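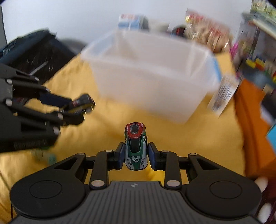

The Grarncombe District Museum will reopen its register of household and childhood objects to new offers from residents this summer, following a review of the way such objects are described, stored and lent. The register was closed in May while staff worked through entries made over many years by different hands and to different standards. Many of the older entries are too brief to be of use. An entry reading "toy car, metal" could refer to any number of objects, while one that records a small die-cast race car with a red front section, a green band, white sides and the number 59 on the hood and both flanks can be matched to a single item on a shelf. Lettering is now to be copied exactly as it appears, so that a word such as "RACING" is entered in capitals if it is in capitals on the toy.

11/06/2020
By Leonie Kleinschmidt, Collections Office

The review covered 136 entries, of which 49 were found to need a full rewrite. A further 27 could not be matched with confidence to an object in the store. These have been kept in the register under a separate heading and will remain there until each has been checked against the original receipt book. No entry has been deleted.

Offering an object

Residents who wish to offer an object are asked to write to the Collections Office before bringing anything to the building. Letters and e-mail messages are equally acceptable. The message should say what the object is, who used it and in what years, as far as these are known, and whether the owner wishes to make a gift or a loan. Measurements are helpful but not required. Objects left at the front desk without prior agreement cannot be accepted, and staff at the desk are not able to give receipts for them.

The museum is particularly interested in objects from the housing built along Becerra Road and from the former Prernari works, both of which are thinly represented at present. School equipment, kitchen tools, homemade clothing and games are all welcome. The museum already holds a good number of sewing machines and prams and does not expect to add to them except where there is a strong local connection.

Condition is less important than many donors suppose. Chipped paint, mended seams and missing parts are part of the record of an object's use, and owners are requested not to repaint, polish or wash anything before offering it. Batteries should be removed from any item that takes them. Items containing liquids, fuel or loose powder cannot be received.

Gifts and loans

All gifts are confirmed by a transfer form signed by the owner and by the Head of Collections, Iraís Robles. The form has been shortened to a single page and now includes a space for the donor's own account of the object. This account will be kept with the entry in the donor's words and will not be edited, although names of living persons may be withheld from the public version on request.

Loans are accepted for a fixed term only. Several open-ended loans made in earlier decades have proved difficult to resolve, in some cases after the lender had moved away and in others after the object had passed to a second generation. The museum has written to each lender for whom it holds an address. Any resident who believes that a relative lent an object to the museum, and who has not received a letter, should contact the office with the relative's full name and former address.

Storage

Small objects are being moved from open shelving to lidded boxes in the lower store. Each box carries a number that corresponds to the register, and each object has a tag tied to it or laid beside it. Adhesive labels are no longer used. Some of those applied in the past have left marks on painted surfaces, and their removal has been postponed until the conservator's next visit.

Access for study

Researchers may ask to see objects from the register by appointment. Requests should quote the entry number where possible. The study room is limited to one reader at a time until further notice, and appointments are made for the morning or the afternoon. Materials for the Sikodance oral history project, including the 67 recorded interviews, are held separately and may be heard in the same room. Copies cannot be taken away, but transcripts can be supplied for most of the interviews.

A printed version of the revised guidance is available from the front desk and can be mailed to residents who do not use e-mail. Comments on the new form should be addressed to the Collections Office.

Contact: Collections Office, Grarncombe District Museum | © 2020 Grarncombe District Museum | Back to top

This site uses cookies to remember your preferences. By continuing to browse you agree to their use. Subscribe to receive the museum newsletter by e-mail.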